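Cotton Thread

Cotton thread is a thin, twisted yarn made for sewing, and I've been fussing with the stuff since I was nine, so bear with me if this entry wanders a bit! It is spun from the fibers around the seeds of the cotton plant. Longer fibers give a smoother thread with less fuzz, and once you've cleaned lint out of a bobbin case at midnight you'll start to care about that.

Twist and ply

Most sewing thread is made of 2 or 3 strands, called plies, turned around each other. The twist goes one of two ways, S or Z, and most home machines like a Z twist. (I used an S twist cone for a whole quilt top once. It came undone and shredded all afternoon, and I blamed the needle.)

Weight

Weight is where people get lost, me included. With the usual numbers, a higher number means a finer thread, so a 50 weight is thinner than a 30. I piece with 50 and save the thicker kind for stitching I want to show. Spools come in all sizes, but my everyday one holds 1,000 yards, and I get through it faster than I'd like to admit.

Finishes

Mercerized cotton has been treated with lye under tension, so it takes dye well and has a soft shine. Glazed thread has a waxy or starchy coating and is meant for hand quilting. Please keep it out of your machine! The coating rubs off on the tension discs and you'll be picking at it for days.
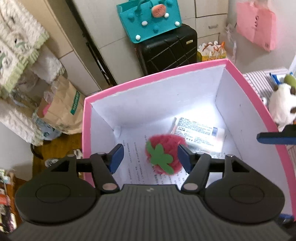
Storage

Sunlight and damp are the big troubles. My friend Widad Nassar keeps hers in a drawer, sorted by color, and I keep mine in a cookie tin, sorted by nothing. Old thread can go weak, so pull a length between your hands before you trust it. If it snaps with hardly any tug, use it for basting or toss it.

See also: bobbin, embroidery floss, needle sizes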